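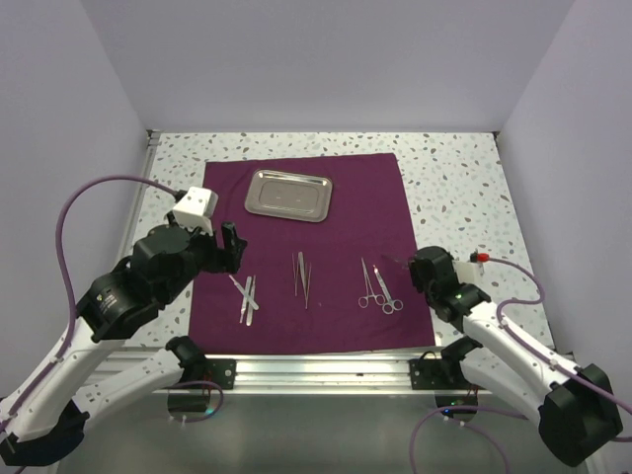
Dissection and suture practice kits: the questions we get asked most

Trultard has been lending out practice kits to colleges, evening classes and the occasional determined hobbyist for 19 years, and in that time the same questions have come round like buses. The answers below cover laying out, cleaning, packing and the matter of the missing tweezers. If you're new to all this, start with the layout: purple cloth down first, steel tray towards the back, instruments in a row in front of it with a bit of cloth showing between one kind and the next. Everything else on this page assumes you've got that far.

What do I get when I borrow a kit?

A cloth, a tray, a selection of handles, tweezers and ring-handled instruments, and a printed list of what went into your box. The list is the only thing that counts when the box comes back. Boxes differ, as the stock has been bought in dribs and drabs, and telling us that your friend's box had nicer clamps will get you sympathy and the same clamps.

Why is the cloth purple?

Steel shows up well on it. We used to send out white ones, which showed up everything else. The purple came from a bolt of fabric bought by Didier Besnard, who ran the loans desk at the time and couldn't resist a bargain. There was a lot of it. There is still a lot of it.

Does the cloth need ironing?

No. Smooth it with your hands and get on with the class. It'll have creases from being folded in the box, and they do no harm unless something small is sitting in one. Please don't starch it. Somebody did, and it came back like a roof tile.
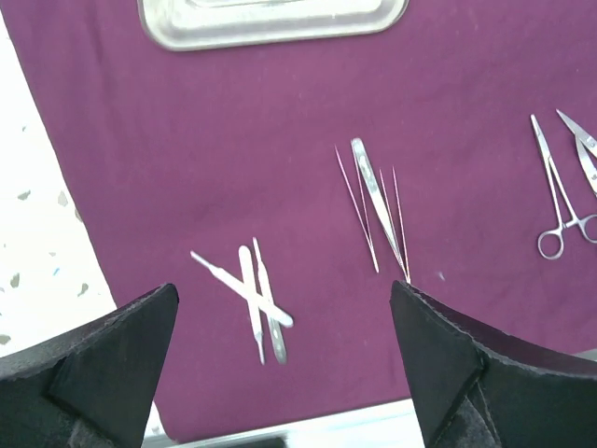
We do ask that you lay it on a hard, level surface. Desks with a slope are charming until the first pair of tweezers sets off for the floor.

What order should the instruments go in?

Your tutor's order, if your tutor has one, and most of them have one they'd defend with their lives. Failing that, we suggest scalpel handles on the left, tweezers in the middle and anything with finger loops on the right. Keep the loops towards you. Left-handed students may like to swap the ends over, and we have never charged for this.

They must be perfectly parallel, mustn't they?

For an exam, find out what your examiner likes. For ordinary practice, no. Handles get put down crossed, clamps lean on their neighbours, and the world goes on. What matters is that the three groups stay apart, so that a hand reaching for one thing doesn't come up with another.

Are the blades included?

We lend handles only. Blades are your college's business, as is getting rid of them. A handle returned with a blade still on it earns you a telephone call, and it isn't a cheerful one.

What's the difference between the scissors and the clamps?

Scissors cut and clamps hold. With the jaws shut and the finger loops side by side they can look much alike from across a table, so pick the thing up and look between the loops. Clamps have a little ratchet there. If you squeeze and it clicks, don't try to cut anything with it.
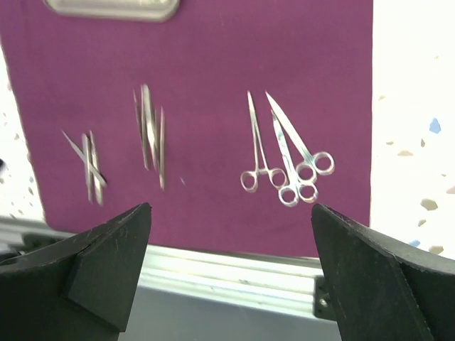 Ring-handled instruments on the right of the cloth, with the slimmer ones grouped to the left.

How do I clean everything?

Warm water, washing-up liquid, a soft brush. Open the ring-handled pieces before you wash them and leave them open until they're dry. Dry the tray as well, including under the rim. The cloth goes in the machine with darks, and we mean darks: the Pledivwood evening class now owns over 200 lilac tea towels.

Can I put the tray in the dishwasher?

You can. We'd rather you didn't do the same with the instruments, which knock about in the cutlery basket and come out with their tips bent.

Something's missing. What now?

Shake out the cloth, over a table. Then look in the box lid. Then tell us. Fine tweezers are the usual runaways and we'd sooner hear by email than find out when we open the box. Replacements come from Intarasuk and we charge you what they charge us.

How long can I keep a kit?

Eight weeks. Renewals are fine unless it's March, when every course in the county remembers its practicals at once.

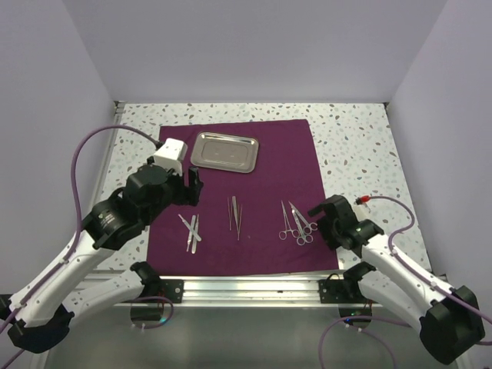 How should I pack it for return?

Tray in first, dry instruments in the tray, cloth folded over the top, list on top of that. Tick the list yourself before you shut the lid. Boxes can be left at the Proltow counter until 8 in the evening. After that the door is locked, and leaving steel instruments on the step has caused a misunderstanding before.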